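Trestley Street march and rally - route and site safety checklist, with comments

Walked 31/05/2018 by Merle Costigan and Hamish Lockyer, for the equal pay and housing march. Comments added afterwards by whoever had something to say. Status is OK, FIX or OPEN. Anything marked FIX has to be closed before the marshals' briefing.

Planning number: 3000 people on the route, fewer at the assembly point at any one time. The permit is written for that number.

## 1. Assembly point, Grandis Park (north end)

| Item | Status | Comment |
|---|---|---|
| Two clear exits from the grass | OK | Gate on Trestley Street and gate by the bowling club. Both unlocked on the walk. |
| Ground level, no holes | FIX | Sunken drain cover near the bowling club gate. Council told. Witches hats until it's done. |
| Water | OK | Bubbler works. Bring the big drums as well. |
| Toilets | OK | Block is open from early morning. Accessible toilet needs the key, which Merle has signed for. |
| Shade for early arrivals | OK | Fig trees on the west side. |
| Banner assembly area kept off the path | OPEN | Depends on where the union contingents want to form up. |

Comment, Hamish: The long banners should be put together on the grass below the fig trees and carried out last. Last year the poles were laid across the footpath and a man with a walker had to go onto the road.

Comment, Merle: Agreed. Each contingent to be told in writing. I'd also like the poles checked for split ends while they're on the ground. Timber only, no metal, as per the permit.

## 2. Route, Grandis Park to Alunier Square

| Item | Status | Comment |
|---|---|---|
| Full road closure confirmed | OK | Both lanes of Trestley Street. Letter is in the folder. |
| Tram tracks at the Trummer Road crossing | FIX | Wheels catch in the rail gap. See below. |
| Overhead wires and awnings | OK | Lowest awning is at the chemist. Tall banners to keep to the centre of the road. |
| Side streets closed or marshalled | OPEN | Seven side streets. Police have five, we have two. Names still needed for ours. |
| Building works | FIX | Hoarding near the old tax office leans into the footpath. Site manager has been rung. |
| Access for residents | OK | Letterbox drop done on both sides. |
| Emergency vehicle lane | OK | Left side, facing the square. Keep it clear at all times, including when the march stops. |

Trummer Road is the narrowest part of the route and it comes just after the downhill stretch, so people bunch up there. The plan is to hold the front of the march at the library for a few minutes and let the back catch up, then go over the crossing at a slow walk. Marshals on both kerbs, with one at each end of the rails to point them out to anyone with a pram, wheelchair or trolley.

Rubber infill strips can be hired for the rails. The quote is in the folder. They have to go down after the last tram and come up before the next one, and the tram operator wants its own person there for both.
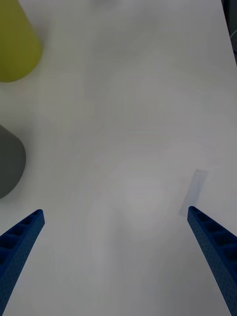

Ewan Ruawai wrote back that the strips are worth the money but won't fix the crossing by themselves. In his view the hold at the library is too close to the hill, and people at the back will keep walking down into the ones who have stopped. He'd move the hold up to the post office, where it's flat and the road is wider, and put a marshal with a loudhailer halfway down.

Merle walked it again with that in mind and agrees. Hold point is now the post office. The route map needs to be reprinted, and the old ones binned so we don't have both going around on the day.

## 3. Rally site, Alunier Square

| Item | Status | Comment |
|---|---|---|
| Stage certified | OPEN | Hire company certifies after build. Nobody on it before the certificate is signed. |
| Stage steps and handrail | OK | Handrail both sides was asked for and is on the order. |
| Ramp to stage | OK | On the order. Check the slope once it's built. |
| Front barrier | FIX | Plan shows it hard against the stage. Needs a gap wide enough for first aid to get through. |
| Generator | OK | Behind the stage, fenced, extinguisher beside it. |
| Cables across walkways | OPEN | Cable covers ordered. Check every one is closed before the crowd comes in. |
| Exits from the square | OK | Four. The arcade shuts its doors on rally days, so don't count it. |
| Accessible viewing area | OK | Right of stage, hard surface, 39 chairs. |
| Auslan interpreter position | FIX | Plan has them behind the lectern. Move to stage right and keep the light on them. |
| Stalls | OPEN | No gas bottles without the fire safety form. |

Comment, Chantal Beaulieu: The chairs in the viewing area get taken by people who are just tired. I don't mind that, but someone should be posted there from the start to keep the front row free. Once people have sat down it's hard to ask them to move.

Comment, Hamish: Will put two marshals on it and swap them at the halfway point.

Comment, Rawiri Mudgway: Can the speakers' list be cut? The program runs well past what people will stand for, and the first aid log from last year shows most of the faints came in the last part.

Comment, Merle: That's one for the organising meeting, but I'll take the log along. For safety purposes, assume the long program and have the water out before the speeches start.

## 4. Marshals

| Item | Status | Comment |
|---|---|---|
| Number | FIX | 100 needed. Not there yet. |
| Vests | OK | Orange. Leftover yellow ones not to be used, as the police wear yellow. |
| Briefing | OPEN | Trades hall, upstairs room. Everyone attends, including people who have done it before. |
| Radios | OK | Tested along the full route. Patchy behind the old tax office. |
| Counter-protest instructions | OPEN | One page, plain words. Draft with Chantal. |
| Legal observers | OK | Separate from marshals, own vests, not under our direction. |

Marshals don't grab, push or argue. If there's a counter-protest, they form a line with their backs to it, keep the march moving and call it in on the radio. Police liaison is Hamish and only Hamish.

Comment, Rawiri: Put the radio dead spot on the map and place a runner there.

Comment, Hamish: Done, it's going on the reprint.

## 5. First aid and lost children

| Item | Status | Comment |
|---|---|---|
| First aid posts | OK | One at the park, one at the square, and a pair walking at the rear. |
| Ambulance meeting point | OK | Loading zone behind the square. |
| Lost children's tent | OK | Beside the first aid post. Two checked workers at all times. |
| Heat or heavy rain plan | FIX | Heat is covered. Rain isn't. |

Rain plan, first go: the march goes ahead in rain. It's called off for lightning or if the stage company says the wind is too strong. In that case the crowd is told from the stage, or by loudhailer if the power is off, and goes out by all four exits. Marshals at the exits stay until the square is clear.

## Still to close

- Drain cover at Grandis Park - Merle
- Hoarding - Hamish to ring again
- Rail strips, hire and tram operator booking - Merle
- New route map with hold point and radio dead spot - Hamish
- Barrier gap and interpreter position - Chantal, with the stage company
- Marshal numbers - all contingents to send names
- Rain plan to be typed up properly - Rawiri

Stage, cables and exits get checked again on the morning, using the short form at the back of the folder.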